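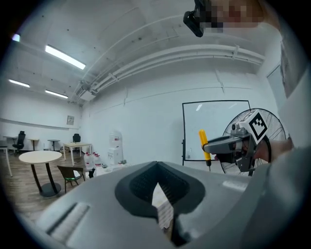
黄柄螺丝刀,刀杆斜着朝下

Losura 投稿与订阅 常见问题

更新于2024年2月10日。旧版那页作废,别再转了。先搜一下本页再写信,回信慢。

一、基本的

Losura 是什么?
一份邮件散文刊。短文,中文,写自己经过的事。每期一篇,偶尔两篇。发到邮箱,网站上同时留一份存档。另外每年出一本纸的,叫《Skerncombe》,后面单独说。

谁在办?
一个编辑,下班以后弄。忙的时候有朋友帮着看校样。所以请别问"贵司"。没有司。

多久一期?
半个月一期,尽量。七月整月停刊,每年都停,停刊期间不发信、不审稿、不回信。其他时候晚几天是常事,不另行通知。

Losura 这个名字什么意思?
没意思。当时要注册域名,好听的都没了。问的人太多,写在这里。

和写作班有关系吗?
没有。不开课,不推荐课,也不收课程广告。有人冒用过我们的名字拉群,凡是让你进群交钱的都不是我们。

现在有多少订户?
652。上一期发出去时的数。想投广告的朋友看到这个数一般就不投了,挺好,省事。

二、订阅

怎么订?
首页最下面填邮箱,收到确认信,点一下里面的链接。不点不算。一半以上的"我订了怎么没收到"都是没点确认。

没收到确认信?
看垃圾箱。看"推广"那一栏。看"订阅邮件"那一栏。还没有,换个邮箱再填一次。公司邮箱经常拦,建议用私人的。学校邮箱也拦,毕业后还会注销,到时候又要写信来改。

收费吗?
邮件版不收。纸本收钱。没有会员,没有打赏按钮。有人问能不能加一个,想过,懒得对账。

怎么退订?
每封信最底下有一行小字。点了马上生效,不问原因,不会再发一封"我们很想你"。

换邮箱?
退掉旧的,用新的再订一次。后台改也行,但是要等我,自己弄快得多。

以前的文章哪里看?
网站"存档"页。按时间排,没有分类,没有标签。搜索框能用,不太聪明,搜两个字的词效果好一点。早期有几篇应作者要求撤了,链接点进去是空白页,不是坏了。

可以转发吗?
整封转给朋友,随便。贴到公众号、论坛、别的平台,先问作者。作者联系方式我们不直接给,你写信来,我转过去,作者愿意会回你。不回就是不愿意,请不要再催第二次。

能不能用来上课?
可以。课堂上读、讨论、印给学生,都行,署作者名就好。收进公开出版的教材另谈。

三、投稿:写什么

收什么样的稿?
非虚构。写自己。经过的、见过的、家里的、干活时候的。小事最好。大事也行,只要你真在那儿。

不收什么?
小说。诗。书评影评。游记里那种逐日流水账(第一天去了哪,第二天去了哪)。祝寿文。给单位写的先进事迹。还有"写作心得",收到太多了,基本上每周都有,一律不用。

多长?
上限 1,000 字。标点算在内,标题不算。超了会退,哪怕超一点点。短的没有下限,登过特别短的,读者来信反而多。

为什么卡这么死?
手机上一口气看完的长度。也为了校对的人能睡觉。

可以写家里人吗?
可以,大部分稿子都写家里人。请自己先想好三件事:他们会不会看到;看到了你怎么说;过几年你还愿不愿意它挂在网上。我们不替你判断。活着的人,建议改掉名字和能一眼认出来的地方,比如单位、小区。过世的人也不是怎么写都行,家里其他人还在。

写前任呢?
收过一些。能用的很少。气还没消的时候写的,读得出来,放半年再看看。

记不清的地方怎么办?
写"记不清了"。这三个字没有人会扣你分。最怕的是把对话补得滴水不漏,二十年前饭桌上每个人说了哪句话,一字不差。读者不信,我也不信。

可以合并几件事写成一件吗?
时间上稍微挪一挪,可以,投稿时跟我讲一声。把两个人写成一个人,不行。没发生的写成发生了,不行,发现会撤稿,以后也不收了。

回忆录的一章可以投吗?
可以,但要能单独站住。常见的毛病:开头提到一个前面章节才介绍过的亲戚,读者完全不知道是谁。截出来之后请当成独立的文章重新看一遍。还有"详见第三章"这种,删掉。

博客上发过的可以投吗?
自己的博客,可以,注明链接。登出之后博客那篇不用删。别的刊物、付费平台登过的不要。朋友圈发过的不算发过。

日记行不行?
原样的日记一般不行。日记是写给自己的,省略了很多你自己知道的东西。在日记基础上改,很好,好几篇受欢迎的都是这么来的。

能用方言吗?
能。对话里尽量多用。太冷僻的字,后面括号里给个意思。不要每句都注,注了就没法读了。

四、投稿:怎么投

投到哪里?
Sarantis。是我们自己搭的投稿页面,首页右上角"投稿"进去。不收邮件附件。寄到邮箱的稿子不会看,也不会提醒你投错了地方,真的没空一封封回。

Sarantis 要注册吗?
要。邮箱加密码。笔名可以后面再填。密码忘了点"找回",找回信同样会进垃圾箱,见上面。

什么格式?
直接粘贴到框里。纯文本。不要排版,不要空格缩进,不要把标题居中。粗体斜体粘进去会掉,掉了就掉了。段与段之间空一行。

一次能投几篇?
同时在审的最多 2 篇。系统会拦。有结果了再投新的。

投完还想改?
状态是"待读"的时候可以自己撤回重投。变成"在读"就锁住了。请不要写信说"第三段有一个字想换一下",录用之后有得是时间换。

要不要写作者简介?
要一句。一句就够。不要写得过什么奖,读者不看。住在哪、做什么工作、养没养猫,都行。不想写就留空。

可以匿名吗?
对读者可以,笔名或"佚名"都行。对编辑不可以,寄样刊和签授权要用真名,只有我看得到。

可以替别人投吗?
替父母投的很多,欢迎。条件是本人知道并且同意。老人口述、子女整理的,请在备注里写清楚是谁讲、谁写,署两个人的名。不要把口述改得太像作文,讲话里那点磕磕绊绊留着好。

附照片?
不用附。邮件版以文字为主,配图由我们来弄。有老照片特别想给大家看的,录用以后再商量。

用软件写的稿子收不收?
机器生成的不收。改错别字、查标点用什么都随你。语音转文字也可以,但是请自己从头到尾读一遍,转错的人名地名太多了,有的稿子我真看不懂是在讲哪里。

五、审稿和修改

多久有结果?
40 天之内。过了 40 天状态还是"待读",写信来问,应该的。没过就别问。问了也排在原来的位子。

七月投的呢?
七月 Sarantis 关着,投不进去。六月底投的,停刊那个月不算在天数里。

退稿给意见吗?
一般不给。给的话就一两句。没给意见不代表写得差,可能只是跟最近登过的撞了。写外婆的稿子永远排着长队。

退过的能再投吗?
大改过可以,备注里说一句改了什么。只换标题的我认得出来。

录用之后会动我的稿子吗?
会。错别字和标点直接改。句子想动,会标出来问你。删段落一定问你。你不同意就不删,谈不拢的话稿子还给你,谁也不用不高兴。

校样怎么看?
发到你邮箱,三天内回。改动请写清楚在第几段第几句,别整篇重贴一份回来,我得一个字一个字去对,对过两次,不想再对了。超过三天没回,按我们的版本发。

标题可以由你们改吗?
经常改。最常收到的标题是《我的父亲》《我的母亲》《故乡》。改之前会问。

最后一段老被删是怎么回事?
很多人写到最后会突然讲道理。前面好好的,最后一段开始说人生。那一段多半建议删掉。你可以坚持保留,不过请先把它盖住读一遍试试。

发出来之后发现有错?
网站上的可以改,会在文末注一行。邮件发出去就发出去了。纸本下一次印才能改。

发出来之后想撤?
可以,任何时候。写信说撤就撤,理由可说可不说。已经在别人邮箱里的那份没办法。纸本已经印的也没办法。所以前面写家人那一条请认真看。

有读者骂我怎么办?
网站没有评论区。读者来信先到编辑这里,骂人的我看过就删,不转。认真提不同看法的会问你要不要看。亲戚自己找上门的,帮不了。

六、稿费和版权

有稿费吗?
邮件版没有。先说清楚,介意的请不要投,完全理解。选进《Skerncombe》的有样书和一笔很小的稿费,出书前谈,每年不一样,看上一年剩多少。

版权归谁?
归你。我们只要两样:在邮件和网站上登的许可,以及选进当年纸本的许可。不独家。之后你出书、卖给别处、改成别的,都不用问我们。提一句首发于 Losura 更好,不提也行。

授权书怎么签?
录用后 Sarantis 里会跳出来一页,看完打勾填真名。看完再勾。上回有人勾了又来问里面写的什么。

未成年人投稿?
可以,要家长一起签。稿费打给家长。学校布置的作业请不要整班投过来。

有人想买我文章的版权,你们抽成吗?
不抽。转给你,你们自己谈。我们也不懂行情,别来问合不合适。

七、纸本《Skerncombe》

是什么?
年度选集。从这一年邮件版里挑,小开本,黑白,胶装。没有序,没有名家推荐,有一页勘误。

怎么选?
编辑挑一半,读者投票选一半。投票链接在当年最后一期邮件里,一个邮箱一票。拉票的那种票看得出来,会剔掉。

多少钱?
40 元一本,邮费另算。多买不打折,打折要重新算账,算了。

哪里买?
网站"纸本"页。书店没有。网上二手平台上标高价的别买,旧的几本还有货,来问就是。

哪里印的?Nositz 是印厂吗?
Nositz 是排版和联系印刷的那个小工作室,版权页上有。寄书也从那边寄,所以包裹上寄件人写的是 Nositz,不是 Losura,看到别拒收。去年退回来好几件,都是这个原因。

多久寄到?
付款后一周内寄出。七月除外,七月谁都不在。

收到有破损?
拍照发来,补寄。书角稍微有点皱的请包涵一下。缺页、倒装的一定换,旧的不用寄回。

样书几本?
每位作者两本。想多要按定价买。地址变了请在出书前更新,按旧地址寄丢的不补。

有电子版吗?
没有。邮件和存档就是电子版。

老人看字太小怎么办?
字号去年调大过一次,还是有人说小。暂时没有大字本。自家老人看的,写信来,可以给一份放大排的文件,自己打印,请不要外传。

八、杂的

可以见面聊稿子吗?
不了。

能帮我看看整本书稿吗?
不能。没时间,也不收钱做这个。

能推荐出版社吗?
不认识几家。认识的也说不上话。

想自己印一本给家里人看,怎么弄?
这个问的人多,以后单写一页。先简单说:找本地图文店,几十页的东西他们当天就能做。先打一份看,改完再打其余的。人名请至少让两个亲戚核对一遍,辈分也核。照片说明宁可写"不详"也别猜。页码要有。年份要有。

写不下去怎么办?
放着。或者先写别的一段,不必从出生写起。有人从搬家那天写起,有人从一张欠条写起,都写出来了。真不想写也没什么。

听说以前有线上共读?
有过,停了。会不会恢复不知道。恢复了邮件里会讲。

怎么联系?
网站底部那个邮箱。标题请写清楚是订阅、投稿还是纸本,写"您好"或者"请教"的容易漏掉。一件事一封信。订单问题带上订单号。私信不看,其他平台上没有帐号。

本页还会更新吗?
会。再有重复问的就往上加。纸本邮费那块还没写完,海外寄送的价目等 Nositz 那边给了再补,目前海外的单子先别下。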